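애슈턴 휘트컴 신작 드디어 나옴

제목은 "셀리스의 겨울". 어제 새벽까지 읽고 지금 비몽사몽으로 쓴다. 오타 있어도 이해좀.

대충 줄거리. 섬마을 셀리스에 번역가 올가 마린이 돌아온다. 죽은 이모가 남긴 편지 70통. 근데 6통이 없음. 누가 가져갔는지는 당연히 말 안 한다. 초반은 좀 느림. 등대 얘기가 너무 길고... 나바이카스 형사 나오면서부터 확 빨라진다. 이 사람 말투 진짜 좋음. 무뚝뚝한데 웃김.
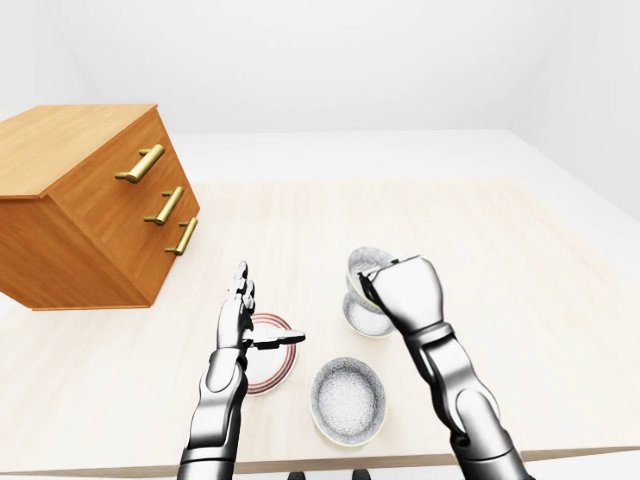 그리고 로맨스. 많지는 않은데 있다. 골투라 항구에서 둘이 배 기다리는 장면, 두 번 읽었다. 대사도 몇 줄 없는데 왜 이렇게 떨리는지. 범인은 중간쯤 눈치챘는데 동기는 완전히 틀렷음. 분하다.

아쉬운 건 졸테티 집안 사람들. 이름이 다 비슷해서 자꾸 앞장 뒤적거림. 가계도 하나만 넣어주지. 전작 안 읽어도 되냐고 댓글로 물어보신 분, 됩니다. 다만 형사 과거 얘기는 전작 보고 오면 더 재밌음.

전자책으로 샀고 적립금 900원 썼다. 종이책은 표지 보고 고민중. 다음 권은 6월이라는데 그때까지 어떻게 기다리지. 일단 자러 감. 스포 댓글은 지울거에요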